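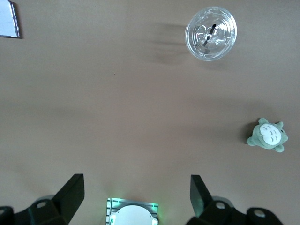
손목 카메라 시점. 투명 컵과 인형을 올려 둔 시험 테이블, 그리퍼는 벌린 상태.

Pandinau 2지 평행 그리퍼 + 손목 카메라 세트

상품번호 2957
제조 Pandinau / 국내 공급 Seol
대여 및 구매 상담 가능

안녕하세요, Seol 장비 안내 페이지를 찾아 주셔서 고맙습니다. 그리퍼 하나 고르는 일이 생각보다 참 오래 걸리지요. 저희도 이 세트를 들여놓기 전에 한참을 망설였고, 결국 Vamcombe 제품과 Osetska 제품까지 나란히 빌려다가 같은 테이블 위에서 며칠을 붙들고 있었답니다. 숫자만 적어 두면 고르시기 어려울 것 같아 그때 느낀 점까지 조금 길게 적어 둘게요. 차 한 잔 옆에 두고 천천히 읽어 주세요!

어떤 물건으로 시험했나요
저희는 규격 블록보다 책상 위에 흔히 있는 물건을 좋아합니다. 위 사진에도 돔형 뚜껑에 검은 빨대가 꽂힌 투명 플라스틱 컵이 있고, 오른쪽에는 배에 무늬가 있는 토토로 모양의 작은 봉제 인형이 누워 있어요. 투명한 컵은 카메라를 괴롭히고 말랑한 인형은 손가락을 괴롭히는 물건이라, 둘을 번갈아 집어 보면 장비의 성격이 금방 드러납니다.

카메라
손목 카메라를 고르실 때는 손가락 끝이 화면에 같이 들어오는지 꼭 보세요. 이 세트는 검은 손가락 두 개가 화면 아래 양쪽에 걸쳐 보여서, 물건이 가운데로 들어오는지 눈으로 맞추기가 참 편합니다. Osetska 카메라는 화질이 더 선명했지만 손가락 끝이 거의 보이지 않아 원격 조작을 하던 저희 팀은 꽤 고생했어요(선명한 쪽이 무조건 좋을 줄 알았거든요). 투명한 물건은 어느 카메라든 조명을 탑니다. 위에서 내려다보면 컵 너머로 테이블 색이 그대로 비쳐서, 뚜껑 테두리의 반사와 옆으로 번진 그림자가 오히려 좋은 단서가 되더라고요.

손가락과 쥐는 힘
컵과 인형을 섞어 1000번 정도 집어 본 결과, 저희 마음에 가장 든 쪽은 Pandinau였습니다. 힘 설정은 100단계로 나뉘어 있고, 낮은 단계에서도 움직임이 뚝뚝 끊기지 않아요. Vamcombe 그리퍼는 닫히는 속도가 시원시원하고 무거운 부품에는 더 믿음직했지만, 얇은 컵을 맡기기에는 손이 조금 거친 편이었습니다. 금속 부품을 주로 옮기신다면 저희도 Vamcombe를 먼저 권해 드립니다. 손가락은 나사로 고정하는 방식이라 교체에 큰 힘이 들지 않고요, 부드러운 패드가 붙은 손가락은 별매(상품번호 3402)입니다.

제어기
제어기는 세트에 들어 있습니다. 케이블 하나로 그리퍼와 카메라를 함께 연결하는데, 커넥터가 조금 뻑뻑하니 처음 꽂으실 때 방향을 꼭 확인해 주세요. 설정 화면은 영어로만 나옵니다. 저희가 만든 한글 안내서를 상자에 넣어 드려요.

아쉬운 점
케이블이 짧습니다. 팔 길이가 긴 로봇에 다실 분은 연장선을 같이 주문하시는 편이 좋아요. 광택이 강한 테이블에서는 카메라 노출을 직접 낮춰 주셔야 할 때도 있습니다.

구성품
그리퍼 본체, 기본 손가락 한 쌍, 손목 카메라, 제어기, 연결 케이블, 고정 나사, 한글 안내서

대여와 체험
토요일 오전에는 전시실에서 세 회사 그리퍼를 직접 움직여 보실 수 있습니다. 평소 다루시는 물건을 가져오시면 훨씬 도움이 되니 부담 없이 들고 오세요. 깨지기 쉬운 것은 여분까지 챙겨 오시면 더 좋고요! 5월에는 체험 예약이 일찍 차는 편이라 미리 문의 남겨 주시면 시간을 맞춰 드리겠습니다.

문의하기 | 견적 요청 | 교체용 손가락 보기 | 목록으로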